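Gripper comparison, speaker notes
Apr 17, 2018

Slide 1. Title. Say the scope right away: two-finger grippers on small electronics parts. Suction is a separate talk.

Slide 2. Candidates. Orkow parallel gripper, Umness parallel gripper. Same arm, same Zondari controller, same finger length. We swapped the gripper and reloaded the tool offset, nothing else.

Slide 3. Method. 400 picks per gripper, all in March. Start position shifted at random between picks. A pick counts only if the part seats without a second push.

Slide 4. Results. Orkow missed 20, Umness missed 42. Most Umness misses were at closing: one finger touches first and the part rotates. Pause for questions on force settings. We stayed at 30 percent of rated force for both.

Slide 5. Desktop PC cell. Tray beside the case, processor in a recessed pocket, socket lever up before the arm moves in. Case stays on its side so the approach is straight down.

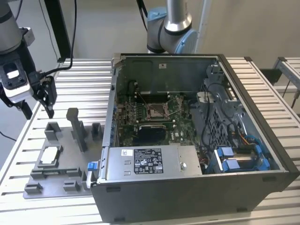
Clearance is the limit in this cell. A wide gripper body can hit the case wall before the fingertips reach the board, so check body width before stroke. Cable routing comes next. Leave slack for wrist rotation and keep the loop above the wrist.

Slide 6. Open items. Sakai fingertips are on order for both grippers. Repeat slide 3 with those, same force. Wrist camera test follows if the offset drift is fixed.

Backup slide: miss log by start position. Show only if asked.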